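Zurnik Greifkörper, Werkstattausgabe

Artikelnummer ZK-17
Hersteller: Wetitetti, Hinterhofwerkstatt mit Starkstromanschluss
Lieferform: Druckdatei plus Simulationsmodell, auf Wunsch fertig gedruckt
Farbe: Blaugrün. Andere Farben siehe unten, Stichwort Enttäuschung.

Wer zu Hause oder in der Gemeinschaftswerkstatt einen Roboterarm aufbaut, hat irgendwann einen Arm, einen Greifer und nichts, was er greifen könnte. Man nimmt dann erst eine Klebebandrolle, dann eine Kaffeetasse, und nach der Kaffeetasse nimmt man den Handfeger. Der Zurnik ist der Gegenstand, den wir uns nach der dritten Tasse selbst gebaut haben: kantig, unsymmetrisch genug, um Ärger zu machen, und aus einem Material, dem Stürze ziemlich gleichgültig sind.

Oben hat er eine rechteckige Öffnung mit erhöhtem Rand. Rundherum sitzen schräge Flächen, die jeder Greifplanung die Frage stellen, wo sie eigentlich anfassen möchte. Genau zwei parallele Flächen zu finden ist möglich, aber man muss es wollen.
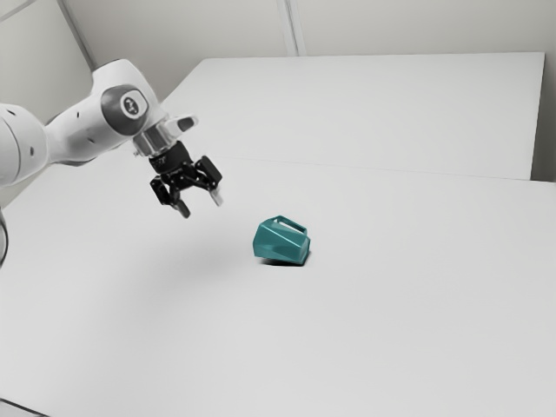 Zurnik in der Simulation, Greifer geöffnet.

Lieferumfang

1 Druckdatei, fertig ausgerichtet
1 Simulationsmodell mit Kollisionskörper, vereinfacht
1 Tischszene zum Laden, weiß in weiß
1 Beiblatt mit Druckeinstellungen, Stand 31. Januar 2018

Die Tischszene ist absichtlich karg. In der ersten Fassung gab es eine Werkbank mit Schraubstock, Holzmaserung und einer Dose Kugelschreiber. Sie sah großartig aus und lief auf dem Werkstattrechner wie ein Daumenkino. Jetzt gibt es zwei weiße Tische, ein paar hellgraue Wände und sonst Ruhe. Wer mehr Gemütlichkeit braucht, darf sich einen Kaktus modellieren.

Technische Angaben

Füllung beim Druck: 12 Prozent
Düsentemperatur: 200 Grad, je nach Filament auch etwas mehr
Druckdauer: eine Nacht, bei älteren Druckern eine Nacht und ein Frühstück
Stützstruktur: nur unter dem oberen Rand, lässt sich mit einer Spitzzange und Geduld entfernen
Greifer: Zweifingergreifer, Finger möglichst mit Gummi oder ähnlich griffigem Belag

Mit glatten Fingern geht es auch. Dann verlässt der Zurnik den Tisch gelegentlich in einer Richtung, die im Programm nicht vorgesehen war.

Zur Farbe: Blaugrün wurde gewählt, weil in unserem Regal davon noch eine volle Rolle lag. Später kam heraus, dass sich der Körper damit auf hellem Grund mit jeder noch so schlichten Farbschwelle finden lässt, und seitdem behaupten wir, das sei Absicht gewesen. Weiß wurde im August einmal bestellt. Der Kunde hat sich nach zwei Tagen gemeldet und um Blaugrün gebeten.

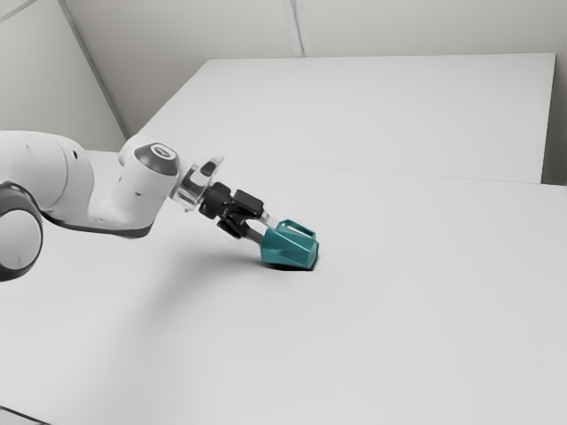
Zubehör und Anwendung

Zuron, das Skriptpaket zum Greifkörper, ist getrennt erhältlich und besteht aus drei kleinen Programmen: Anfahren, Schließen, Anheben. Mehr kann es nicht. Beim Schließen sollte der Körper noch auf dem Tisch aufliegen, die Finger kommen schräg von oben. Wer senkrecht von oben zugreift, landet gern mit einer Fingerspitze in der Öffnung und hebt dann zwar etwas an, aber nach den Regeln der Werkstatt zählt das nicht.

Unser Dauertest umfasste 1.000 Griffe in der Simulation, jedes Mal mit anders hingelegtem Körper. Die Fehlgriffe haben wir uns angesehen und dabei festgestellt, dass die meisten auf ein falsches Vorzeichen zurückgingen. Das Vorzeichen ist seit Fassung 17 richtig. Wer noch eine frühere Fassung benutzt und sich wundert, dass der Arm höflich neben dem Körper zugreift: bitte aktualisieren.

Wynne heißt die Grundplatte, auf der ein echter Zurnik immer gleich startet. Sie hat eine flache Mulde und vier Bohrungen. Zwei davon passen zu den gängigen Nutenprofilen, die beiden anderen passen zu unserem Tisch. Wir haben das zu spät bemerkt und dann den Preis gesenkt.

Passt das zu meinem Arm?

Wenn der Arm einen Flansch hat und der Greifer weit genug aufgeht, ja. Vor dem Bestellen bitte die Öffnungsweite messen und mit dem Maßblatt vergleichen. Selbstgebaute Greifer aus Servos und Sperrholz sind ausdrücklich willkommen, sollten aber nach dem Zupacken auch wieder loslassen können. Wir hatten beides schon hier.

Pflege

Trocken abwischen. Nicht in die Spülmaschine, auch nicht ins obere Fach. Abgestoßene Kanten sind normal und erschweren das Greifen mit der Zeit ein wenig, was manche Käufer inzwischen als Schwierigkeitsstufe führen.

Bestellung

Dateien kommen per Mail, gedruckte Exemplare per Paket, sobald der Drucker frei ist. Der Drucker ist selten frei. Werkstattgruppen, die mehrere Stück brauchen, schreiben am besten vorher kurz, dann legen wir die Aufträge zusammen und drucken übers Wochenende durch.

Rücknahme: ja, auch mit Greifspuren.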